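Play kitchen gallery: the little shop-and-cook corner

Posted 23 Nov 2018

Well, the play kitchen has finally had its big sort-out, and I promised a few of you I'd put up a page about it instead of answering the same messages over and over (sorry, Houshang Asadi, I know you've been waiting since July!). I've been collecting play food for longer than I'd like to admit, first for my own two and then for every cousin and neighbour who comes through the door, and it had reached the point where you couldn't open a cupboard without a shower of plastic peas.

We call the kitchen Broserholm. My daughter named it when she was four and wouldn't tell us why, and now the whole family says it. "Who left the lights on in Broserholm?" and so on. The shop that sits opposite is called Flustport, same author, same lack of explanation, and the kids carry the groceries from Flustport to Broserholm in an old shoe bag.

The sort-out took me most of a weekend. Everything went into the bathtub first with warm water and a good squirt of dish soap, then out on towels overnight. Cans with paper labels stay out of the tub, please learn from my mistakes! I lost a very nice tin of peaches that way. Those get a wipe with a barely damp cloth and that's plenty.

Then came the culling. Anything cracked went, and anything with teeth marks, and half of a pizza that has been half of a pizza for years. I had 209 pieces before I started and I'm down to 80 in the kitchen itself, with the rest boxed up in the hall closet to be swapped in when everyone gets bored. I can't tell you what a difference it made. They cook now! Before, they mostly tipped things out.

A word on the surface, as I've had more questions about it than anything else. I wanted a real cutting board for the counter and I'm so glad I held out for one. It's a pale, stripy bamboo colour, it looks lovely with the brighter food on it, and it feels like a grown-up kitchen when you chop on it. Wipe it, dry it, and don't leave a puddle sitting on it.

On to the favourites.
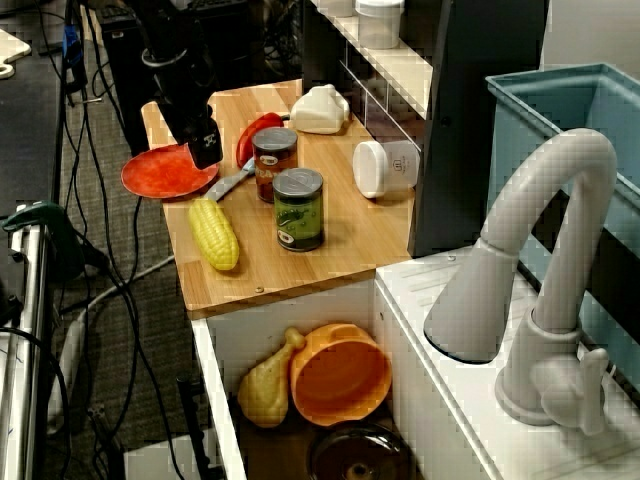
The cans are always the first thing out of the box. I'm fond of the green one with the pea pod on the label, and the silver lids catch the eye of every small visitor. They stack, they roll, they get "opened" with a spoon, and at our place they've been soup, paint and once a drum kit.

The red chili pepper is the star of the vegetable crowd. Nearly every meal in Broserholm is extremely spicy and you're expected to fan your mouth and ask for water. My son's best customer, Mrs. Castaño from next door, does a very convincing cough.

Yellow corn on the cob, with proper bumpy rows of kernels. Little fingers love the texture, and it's a nice chunky size to hold.

The toy knife with the grey handle does all the chopping. I used to keep it in a drawer, but it lives out on the board now and gets far more use.

One round plate, red going on orange, with a bit of a raised rim. I kept a single plate out on purpose (there's a stack in the closet) and the turn-taking has been much better for it.

White containers! I love a plain white container. They've been milk, butter, flour and medicine for a sick bear, and that was all before lunch on Tuesday.

And the sink, a light blue basin with a big grey tap, tall and arched, with a lever at the bottom. Washing up is somehow the most popular job in the whole kitchen. I'd love to see the same enthusiasm at the real one.

I'm still looking for a decent loaf of bread and some eggs that sit in their own carton, so if you've spotted any at a garage sale, leave me a comment. I'll do Flustport next, once I've found the drawer for the till.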